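**Old workstation board: clean off the paste and reuse the chip, or start over?**

---

**pressedtin** wrote:

Hello all, long-time reader, and I think this is only my third post, so please be patient with me.

My brother-in-law Hernán Bedoya closed up his little print shop and offered me the gray tower that used to run the layout software. He bought it used years ago from a reseller called Palomino, and it has a green server-style motherboard in it with more memory slots than I have ever seen on one board. I would love to turn it into a quiet home server for family photos (3,443 of them so far just from my mother's albums, and I'm not done scanning) and maybe backups for the kids' laptops.

It was running hot and shutting itself down, so I took the cooler off. Underneath was more old thermal paste than I bargained for. I gave it one pass with a dry paper towel before I realized I should probably ask somebody. My questions:

1. Can I clean the processor where it sits, or does it have to come out?
2. Is isopropyl alcohol from the drugstore fine?
3. Is the whole thing worth the electricity?

Thank you in advance. I have a cup of coffee and all evening.

---

**mossy_heatsink** wrote:

Welcome, third-time poster! You've come to the right place, we love an old tower in here.

Short answers: clean it where it sits, yes the alcohol is fine as long as it's a high percentage, and the electricity question will start a fight so I'll let the others have that one.

Can you post a picture of the socket? "More paste than I bargained for" could mean a lot of things. If it's only on the metal lid of the chip, you are in for ten minutes of wiping. If it has gone over the side and down into the socket, that's a longer evening and more coffee.

---

**pressedtin** wrote:

Picture below, with the retention frame opened up. I had already pulled the memory from the slots above the processor and put the sticks in an egg carton (clean one, I promise).
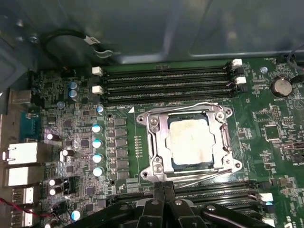
### What I think I'm looking at

The smeary yellowish-white stuff on the lid is the old paste, and I can still see the dark blue-green edge of the chip all the way around, which I'm hoping is good news? The lever is on the right. I haven't touched anything on the board itself apart from the memory and the socket hardware, and I'm a little scared of those gold pads to the left of the socket, to tell you the truth. Are those something I can ruin by breathing on them?

---

**mossy_heatsink** wrote:

Oh, that's not bad at all! I've seen chips where you couldn't have told me what color the edge was. What you have is mostly a thin cloudy film, and film comes off.

You won't hurt the gold pads by breathing on them. Just don't scrape them with a screwdriver or drip a puddle there and you'll be fine.

What I would do, in your shoes:

- Unplug the tower and hold the power button for a few seconds.
- Close the frame back over the chip and latch it so nothing shifts while you wipe.
- Dampen a coffee filter (no lint!) with alcohol. Damp, please, and never pour it straight on.
- Wipe from the outside edge toward the middle, then fold to a clean spot and go again.
- Finish the corners with a cotton swab, and pick off any fuzz the swab leaves behind.
- Let it dry completely before the new paste goes on.

I'd expect you to go through a small stack of filters. Keep going until one comes away clean.

---

**dialtone_deb** wrote:

I'm going to disagree with my friend mossy, gently, about leaving the chip in the socket. I always lift it out. You already have the frame open, and lifting it straight up by the edges takes two seconds. Then you can clean it on the kitchen table in good light and look at the underside and the socket contacts while you're at it. A machine that was shutting down deserves a good look underneath in my opinion.

Put something over the socket while the chip is out. I use the plastic covers I save from other boards, but a clean piece of stiff card laid gently across the frame will keep the crumbs out.

---

**mossy_heatsink** wrote:

Deb, I love you, but that is how people bend pins! This is a first-time job. The shutting down is most likely old paste and a cooler full of dust, and neither of those lives under the chip. Every time somebody takes a processor out "just to look," there's a chance it slips back in at an angle, and then we get a very sad thread in December with a close-up of one crooked contact.

---

**dialtone_deb** wrote:

I have bent exactly zero, thank you, and I've been at this since beige was the only color. I'll grant you that a nervous hand should leave it be. pressedtin, are you a nervous hand?

---

**pressedtin** wrote:

I am extremely a nervous hand. I can't even frost a cake without somebody steadying the plate. I'll leave it in!

---

**oakroom_miguel** wrote:

Coming at this from the grumpy side. I think it's a nice project, but I'd be looking hard at whether you want it on all day. A big board with two banks of memory was made to be busy, and photo storage is about the least busy thing a computer can do. I retired one like it and moved everything onto a little Kunby box that sits behind the printer, and I can't hear it from my chair. The old one I could hear from the driveway.

If you do keep it, put your money into a decent fan before anything else. The one that came with mine was a screamer.

---

**mossy_heatsink** wrote:

Miguel says this in every thread, and to be fair to him he's often right about the noise. But pressedtin already has the tower, it was free, and it doesn't have to run all day. Mine wakes up in the evening, takes the backups, and goes back to sleep. I've been very happy with that arrangement, and the cat has too (warm exhaust).

---

**oakroom_miguel** wrote:

Fine, fine. Evening-only I can live with. Measure it at the wall before you get attached, though.

---

**hollis_bench** wrote:

Couple of small things, as I've put a few of these back together.

When the memory goes back in, check the manual for the order. Boards like this can be fussy about which slots get filled first, and I once spent 2 hours convinced I had killed one when I had simply put the sticks in the wrong places. The white latches should come up and click by themselves as the stick goes down. If you have to push the latch, the stick isn't in yet.

And while the slots are empty, have a look inside them with a flashlight. Print shops are dusty. A soft clean paintbrush is plenty, used lightly.

On paste, any ordinary tube will do. I have a tube of Plurkik in the drawer and a tube of Prinell, and I couldn't tell you which one is in which machine.

---

**dialtone_deb** wrote:

Seconding the flashlight. And on the amount of paste: I do a thin spread over the whole lid with an old gift card, and the rest of the room is about to tell me to do a dot in the middle.

---

**mossy_heatsink** wrote:

Dot in the middle.

---

**hollis_bench** wrote:

Line down the middle on these wider ones. Sorry, Deb.

---

**pressedtin** wrote:

You are all so kind, and I've been laughing at my kitchen table for a good while now. I have the alcohol, a stack of coffee filters, and the manual printed out at 26 pages (the memory chart is on one of them, thank you hollis, I would never have looked). I'm going with a line of paste because it feels like a compromise.

One more question before I start. The cooler has the same gunk on its underside. Same filters and alcohol, or is there something special for that part? And is it all right to run the fins under the kitchen tap if I take the fan off first, or will I be the sad thread in December?

---

**mossy_heatsink** wrote:

Same filters, same alcohol on the base. As for the tap, I've done it with a bare metal one, fan off, and left it on a towel overnight until I was sure it was dry. A paintbrush and a can of air will probably get you most of the way without the wait, so try that first. Tell us how the temperatures look when it's back together!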